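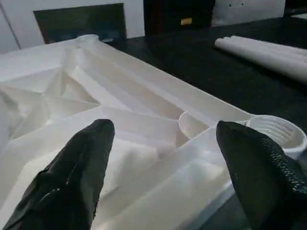

White fabric filter bag with threaded plastic collar, laid flat on the bench at the Rivden filtration workshop.

1/ The Kwofie Water Services Department is publishing a short series on the care of fabric filter bags. It is intended for site operators, school facilities staff and members of the public who use bag filtration at home. Please read the full thread before ordering replacements.

2/ A filter bag should be unfolded on a clean, flat, dark surface before it is fitted. Pale fabric shows dust and loose fibers poorly against a white counter. A black tabletop is preferred in all of our workshops.

3/ Creasing is normal. A bag that has been stored folded will hold sharp ridges and long pleats for some time. These do not need to be ironed out, and heat should never be applied to the fabric. The creases ease once the bag is hung in its housing.

4/ The collar deserves the closest attention. On the bag shown at the start of this thread, the threads run in closely spaced lines around the inner wall. Run a clean fingertip along each line and feel for grit. One trapped grain is enough to seat the collar at an angle.

5/ Check the outer lip as well. It should feel smooth all the way around. Any collar with a nick or a hairline crack is to be withdrawn from service, even if the fabric is in good order.

6/ Thread the collar by hand only. Turn it backward until it drops into place, then forward until it stops. Wrenches and pliers are not permitted. Our technical lead, Doina Mladenović, has asked that this point be repeated in every notice we issue – and it will be.

7/ Washing: rinse with cool water from the inside out. Do not wring. Do not use bleach or fabric softener. Hang by the collar, away from direct sun, and allow 60 minutes before the first inspection. Bags that are still damp should not be folded.

8/ Storage: fold loosely with the collar on top, so that its weight does not press into the fabric. Place no more than 9 bags in one bin. Labels go on the bin and never on the bag, as adhesive is difficult to remove from thin material.

9/ Service life varies by site. At Fleltley, bags are replaced after 500 hours of use. Sites with heavier sediment should follow the schedule agreed with their area supervisor. Mirsad Matić is the contact for Fleltley and Mamau.

10/ Correction to our November notice: the part number for the threaded collar ends in 89. Orders placed under the earlier number will be honored, and no action is needed from sites that have already received their delivery.

11/ Bench sessions on inspection and fitting are held at Rivden each Wednesday morning and are open to all registered operators. Places may be requested from Biljana Petkov at the front office. Participants should bring one used bag from their own site, rinsed and fully dry.

12/ Questions may be left as replies to this thread. They will be answered during office hours by the workshop staff.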